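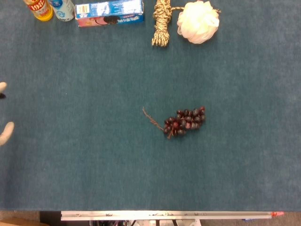 Buying a Small Robot Arm for the Home Workshop: What to Budget For
Wednesday, June 21, 2023

The arm is the part people price first, and it often ends up as half the bill. These tips are for a single arm with a simple two-finger gripper, used on a bench for picking up and sorting small things.

Start with the jobs. Write down 13 objects you want it to handle and put them in order of difficulty. Boxes and bottles are easy. Rope, mesh bath puffs and anything with a thin stem are hard. If most of your list is soft or oddly shaped, put more money into the gripper and less into reach.

Set aside $200 for the work surface. Short-pile carpet in one plain color is a good choice. It keeps round items from rolling, it is kind to fingertips that come down too low, and a plain color makes things easier for a camera to pick out. Go over it with a lint roller before each session.

Buy practice objects at the dollar store. Artificial fruit is worth having - a bunch of plastic grapes has the lumpy shape of the real thing and won't leave juice in the carpet. Empty bottles and cartons from the recycling cost nothing. Line the spare ones up along the far side and work with one item in the middle.

Order spare fingertips with the arm. Three sets is a sensible number. The Gratmont pads we bought in February were sold in one size only, so measure the finger before you pay. Light-colored tips show dirt quickly and need wiping with a damp cloth.

Plan the mounting. Our bench came from Ustlow and needed extra bracing before it stopped shaking. Leave room below the work surface for cables, and label both ends of every one. Check the screws on any metal rail monthly.

Get the delivered price in writing. Our first quote from Indik left out the power supply and the shipping. With both added it went over our $1,000 limit, and we waited until a used arm came up. Used is fine if the seller will run it for you through its full range - listen for grinding at the joints.

Keep a little back for later. A second lamp is usually the next thing you will want, then a better clamp.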